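Robot Club Notes

Hotcombe club is back at the bench! We've had 20 runs on the clean-up task so far and I am already dreaming about bottles – the blue ones mostly.

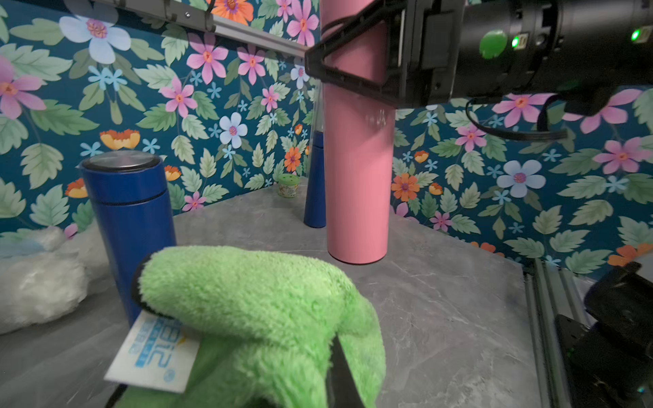 The task

Two arms, one tabletop, bottles to sort and a green cloth to pick up. Soft stuff is hard, because it never sits the same way twice.

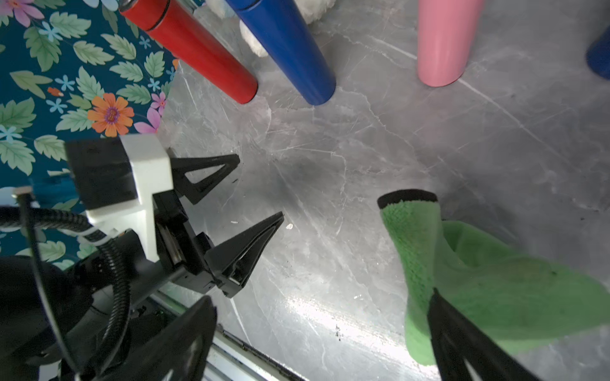 So I've been nudging our grip settings down a little at a time, and I'd love a second opinion from anyone who did the Vergara build in September. The wallpaper stays, by the way. I voted for it and I regret nothing!

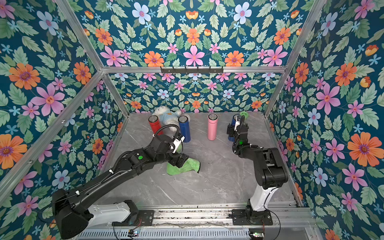 Right arm on the navy bottle, left arm over by the green cloth.

Next up is the timed round, 40 tries per team, so please come and practice.

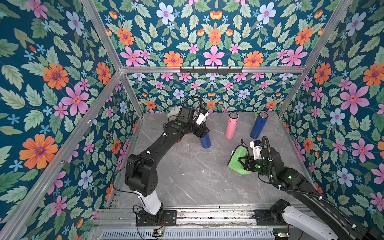 Sign-ups

Put your name on the sheet in room 203 by 9 May 2026.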